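Middle-distance running, handout 4: pacing the 3,000 metres

Print this page | E-mail this page

May 29, 2022

I promised I'd write up the bit on even laps, so let's get to it!

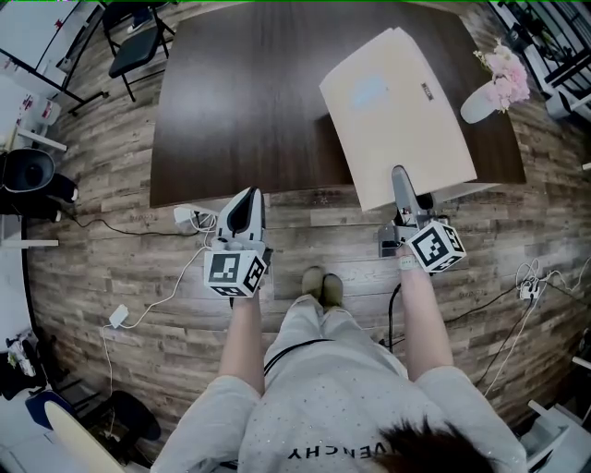
Tamsin Haverford
Lecturer in Athletics Coaching

The 3,000 is seven and a half laps, and almost everybody runs the first one too fast (me included - I once went off like a train at Lotville and paid for it). Pick a lap time you can hold and stick to it. Our example runner wants 90 seconds a lap, so the first half lap should take 45.
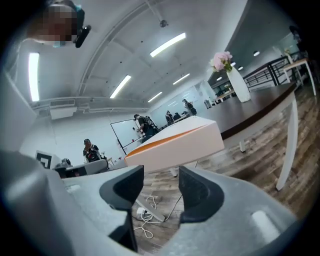 Gripper, close up

Laps five and six are where it drifts, so start working harder there - before it feels slow. For October, bring your own splits from the Kurberg session, please.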